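Robot Safety Technician (fixed term, grasping cells)
Pustham site, Jutness
Reports to: Octavian Căpraru, test lead

Flurkum is looking for a technician to join the small team that keeps our sorting arms safe to work beside. The post is full time for 14 months from September.

Why we are hiring

In spring one of our arms failed to stop when a guard door was opened. The door switch had stuck closed and the controller read the cell as shut. The arm carried on at low speed for 5 seconds until the operator hit the stop button. She had a bruised wrist and was back at work the next morning. We took all the cells out of use, changed the switches and went through the logs. They showed 116 earlier faults on the same circuit, most of them cleared at the panel and never written up. We want someone whose job it is to write them up and chase them.

What you will do

- Test stop buttons, door switches and speed limits at the start of each shift
- Investigate dropped items, finger faults and unplanned stops
- Keep the fault log, and close entries only when the cause is known
- Lock a cell out when you are not satisfied with it - you will not need a manager's permission
- Help with the monthly review of near misses
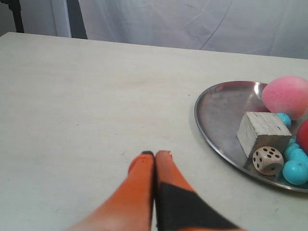 Grip faults will take up a good part of your week. The arms handle mixed small items, and an item that slips can end up under a finger or in a joint, where someone will be tempted to reach in for it. A tray might hold a fuzzy pink ball, a wooden cube, a small die and a few shiny turquoise beads, so a grip that suits one piece can be wrong for the next. You will run repeat picks, inspect the finger tips for wear and report what you find to the controls team. Training on the Mwakyusa controller is given in your first month.

What we need from you

Experience of maintaining or testing powered machinery, and clear written English. You should be able to read a wiring diagram. Robot experience is useful but not required.

Hours are 7.30 am to 3.30 pm, with one late shift a fortnight. To apply, send a CV and a covering letter of up to 60 lines to Octavian Căpraru at the Pustham site. Please include one fault you have traced and how you found it.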